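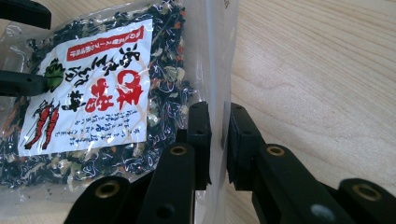
Bag handling, household track: a hand-held gripper on the edge strip of a bag of dried soup ingredients.

Search reports Enter keyword Go

Progress report to Besnard, household and shop-floor chores
Prepared by Perrine Carré, October 20, 2023

You asked for a plain answer on whether the Giradska system can take over bag work in a kitchen or a stockroom. My answer is still no, and I would not promise it for December either.

We have now logged 3394 demonstrations out of the 4000 in the plan. People do them well. The trained arm does them badly. Clear film wrinkles and shines, and the arm often goes for a reflection. When it does get hold of the edge, it tends to squeeze too high and drag the whole bag along with it.

On the Holtau bench we ran 40 unassisted tries at picking up a soft bag and setting it upright in a bin. It managed five. Brametti's summary calls this "early promise." I would call it a poor score on a job a ten-year-old does while talking.

Boxes and jars go better, but those were never the hard part — any shop has shelves full of pouches.

Spending is on plan. I'd like to finish the remaining demonstrations, then stop and retest before anyone orders a second arm. Please also hold the store trial. The staff there would spend their shift picking up after it.

Still open: who pays for replacement finger pads, and whether Holtau keeps the bench past December.

We use cookies to improve your visit. Accept Manage settings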